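Sale prep notebook, Jurdale shop
December, 7:40 a.m.
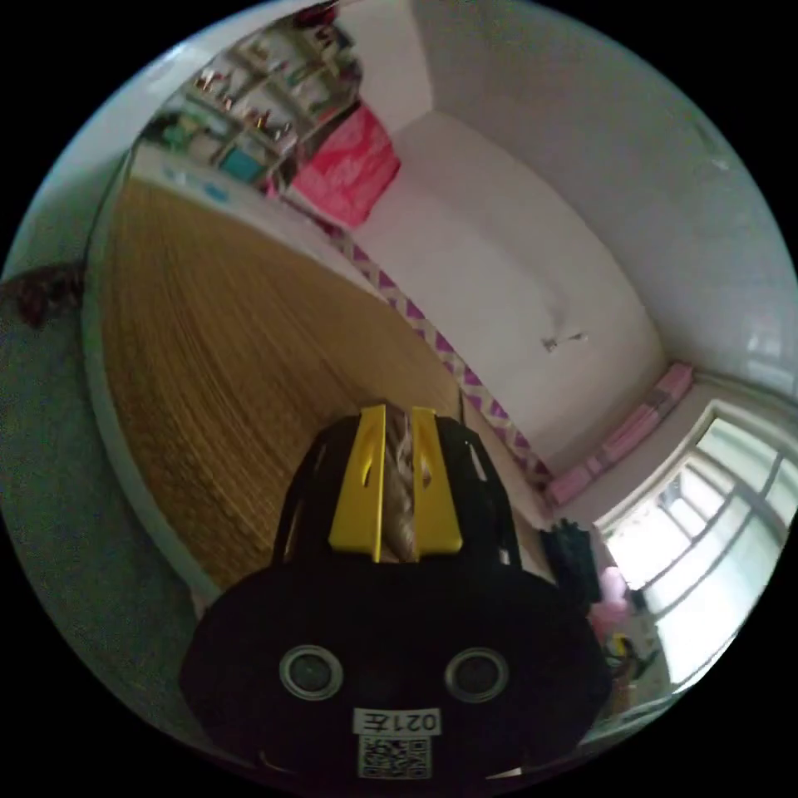
Picked up from last night's list. Gil-soo wants the year-end clearance priced by the time the doors open, so I started with the two long racks and left the glassware for Bit-na.

Stock book says 3154 items for the whole sale. Tagged so far: 1393. Stickers are the cheap white ones again and they lift off cold ceramic. Tried writing the price on masking tape and that held overnight on all the test mugs. Using tape for anything glazed, stickers for books and boxed games.

Price points, agreed with Agnes:
Paperbacks 50 cents, hardcovers $2.
Kids' clothes $1 each, no bundles before noon.
Small kitchen things $3 unless marked.
Lamps priced one by one after testing. Two from the Pluvumard boxes trip the breaker. They are in the back with red tape on the cords. Do not put them out.

Dae-han thinks we should skip the price tags on the toy bins and just put up one sign. Last spring we did that and the line at the cash table stopped every time somebody held up a toy that had wandered out of its bin. I'd tag anything over $5 and let the sign cover the rest.

Cash float: $600, mostly ones and fives. Last time we ran out of ones by ten. Sang-wook is going to the bank and will get quarters too.

Tables: 5 from Plenby, due back the morning after. One has a bad leg lock, so clothes only on that one.

Afternoon, 3:15. Racks done. Clothes sorted by size this time and not by color, much faster to put back. The Han Street signs still have the old start time on them. Need to paint over the 9 and make it an 8.

Still open:
- extension cord for the testing table
- bags, we have one box left
- who takes the leftovers, and whether they will come the same day
- ask Agnes about half price for the last hour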